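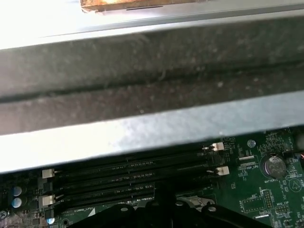

From: Hermine Trummer
To: robotics club list
Date: Thursday, October 22, 2020
Subject: Re: [club] Stondine challenge, what are we building toward?

On Tuesday the Flulodum team wrote:

> Hi all, we're new this year and a little lost. The Stondine rules say
> "service a desktop computer" but don't say which parts. Are you all
> doing memory only, or the processor too? And do you teach from the
> wrist camera or the outside one? We have 5 students and most of them
> have never opened a PC, so any advice at all is welcome.
>
> Also, is everybody buying their fixtures or printing them?

Hi Flulodum folks, and welcome!

You're not as lost as you think. We read that rule about five different ways in our first month and had one very loud meeting over it (I was the loud one, sorry again to everybody who was there). What we settled on at Takidden is memory first, then the processor, and we leave the drives and the power supply alone until February. The rules let you pick your tasks as long as you declare them before the qualifying round, so you really can start small. Please start small!

Memory sounds easy and it's a pretty good teacher. The students figured out the first week that a module has a notch and only goes in one way, and then spent the next three weeks teaching that same fact to the arm. If the module is a hair crooked one end goes down and the other end rides up, and if you just tell the arm to push harder you are going to be shopping for another board. We put a limit on the downward force and make it back off and try again. It's slow. Slow is fine, the scoring gives you plenty of time.

Our computer is an old Dell tower and we work on it lying on its side with the panel off. I'd recommend that to anyone, you get gravity on your side and the arm can come straight down. Before we did that we had the tower standing up and the kids wrote this heroic sideways approach that I still think was clever, but it dropped things.

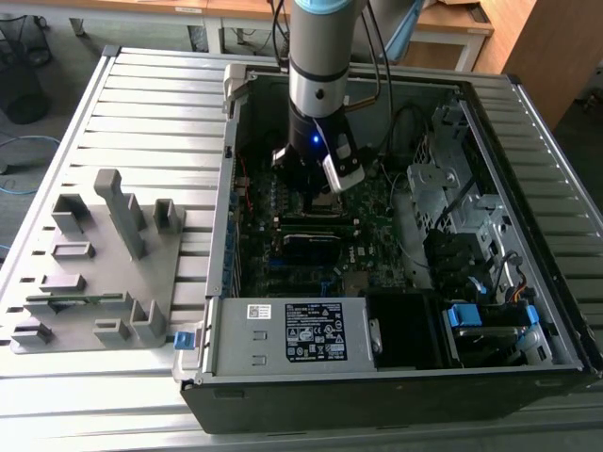
The tower on the platform with the arm over the board, and our printed fixture plate to the left.

On fixtures, we print ours. The plate went through a lot of versions and I'd tell you to make yours in pieces so you can swap out one holder without reprinting the whole thing. We didn't, and every little change cost us a night on the printer. If you want our files just write me off-list. They're sized for our parts and our platform, so measure yours before you print anything! The Zwahlen team borrowed our first set without measuring and got some very nice coasters out of it.

About cameras: use both if you've got them. The outside view is the one I look at when I want to know if the arm is about to do something dumb, like catch a cable on the way in. The wrist view is what the students use for lining things up. They fight about this constantly. One half swears you can do the whole job from the wrist, the other half says you lose too much once the gripper gets in close and blocks what you're looking at. I've stopped refereeing. Try it both ways and write and tell me who's right.

Now the processor. This is the part I'd hold off on if your kids are new to computers, but it's also the part they'll beg to do, so let me at least tell you where we are.

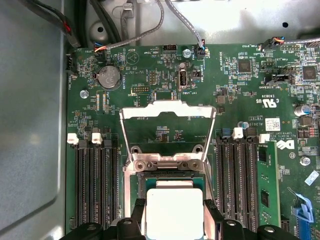 We break it up so that opening and closing the socket is one task and placing the processor is another, with a person checking in between. Ours gets lifted by the edges, carried over, lowered until it's just above the socket, and then there's a pause where a student has to say go. I insisted on the pause. The pins in these sockets are tiny and they do not bend back, whatever you read on forums. Get yourself a dead board to practice on if you can, and a dead processor to go with it. We ran 50 practice placements on junk before I let anybody near the good board, and there was some grumbling, but we've only lost 2 boards so far and one of those was me with a screwdriver.

For students who have never opened a PC: let them do the whole job by hand first, start to finish, before they write a line of code. Ours did it in pairs, one doing and one talking, and the talking half wrote down every step. That list pretty much became our program outline.

Oh, and tie back your cables. Fan wires especially.

Is anyone else planning to come to the practice day? I haven't seen a sign-up go around yet and we'd need to know if there's bench space for the platform, it's a big one.

Hermine
Takidden Robotics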